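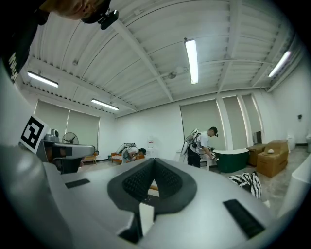

So how do you keep a big room with a metal-looking ceiling comfortable to work in all day? Move the air first, block the sun second, and only then start spending money on cooling.

OK, hi everybody, that question is pretty much my whole talk. I'm Bríd Costello, I look after workspaces at Kiiskinen, and I've got 20 minutes, so I'll try not to wander. (Pause here. Let the people at the back find chairs.)

Start with the room. White walls, white ribbed ceiling with those heavy beams running across it, long fluorescent lights, pale roller blinds on the windows. I bet half of you rent something like it! Ours at Prerkelley is 317 square meters and when we moved in, people were bringing spare T-shirts to change into after lunch.

Fans. I love a pedestal fan. You can roll your eyes, but a round fan on a stand goes where the people are, and you can shift it in ten seconds when the people move. My rule is to point it along the room, across the open floor - never straight at somebody's face for a whole shift. Ask people where they want it. They'll tell you, loudly.

(If anyone asks about ceiling fans: yes, we priced them. The beams made the mounting a pain and Orora wanted 786 dollars a unit before labor. Move on fast, I can talk about this forever.)

Blinds next. Ours stay down from the time the sun comes over the building next door until mid-afternoon. Pale ones are great for this, you lose the glare and the room still feels like daytime. We tried a blackout fabric on one window and everybody hated it, it was like working in a movie theater. It came down within the week and I still have it in a closet if anyone wants it.

Lights. With the blinds down you lean on the overheads a lot more, so look at how they're laid out before you decide where people stand. You want to catch your own shadow on the job before somebody else complains about it. Walk the floor holding a sheet of paper and see where it goes dim - cheap test, works fine.

Furniture, quickly. Push the low tables against the wall and leave the middle open. Air moves better, people move better, and folks who work on their feet can lean and turn without whacking a shin. We lost one table to Trutavus in the shuffle and I haven't missed it.

Last bit, money. We spent around 3 hundred dollars on all of this, mostly fans and one replacement blind chain. The big cooling quote is still sitting in my inbox from November.

(Questions. Leave the blind chain on the front table so people can look at it, and get it back from whoever picks it up.)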